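**Plotbridge releases Kudside 4, a planning and control package for two-arm workstations**

Plotbridge, the Pummont-based developer of motion software, has released Kudside 4, the latest version of its planning and control package for robots that work in pairs at a shared table. The release is available to existing license holders in March and to new customers later in the spring.

Earlier versions of Kudside planned each arm separately and resolved conflicts by pausing one of them. Version 4 plans for both arms together. The planner treats the space between the two grippers as a single region, assigns it for short intervals, and revises the assignment as perception data arrives. Where one arm is carrying an object, its outline is added to the arm's own for collision checking until the gripper opens.

The perception module has also been rewritten. It accepts images from wrist-mounted and fixed cameras and no longer requires a stored model of every item on the table. Objects that the software does not recognize are kept in the plan as obstacles, and operators may name them afterward through the review tool.

Development was carried out with Tindall, a contract engineering firm that maintains two-arm benches for its own customers. The two companies ran 3,000 planned handovers during the test period, using everyday household goods in place of machined test pieces. Tindall will offer installation and training under a separate agreement.

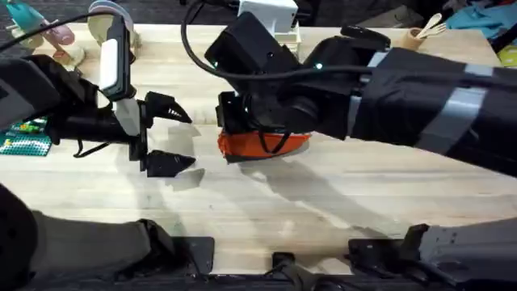 Kudside 4 includes a replay tool that lines up joint positions, gripper commands and camera images on one timeline. Recordings can be edited, labeled and exported in 3 file formats. A command-line version is supplied for teams that process recordings in bulk.

Customers moving from the previous version can import existing cell layouts without changes. Custom gripper definitions must be checked once in the new editor before motion is enabled. Plotbridge will continue to issue security fixes for the previous version for 300 days after the release.

License terms, release notes and the migration guide are available from the Plotbridge customer portal. Media inquiries should be addressed to the Plotbridge press office in Pummont.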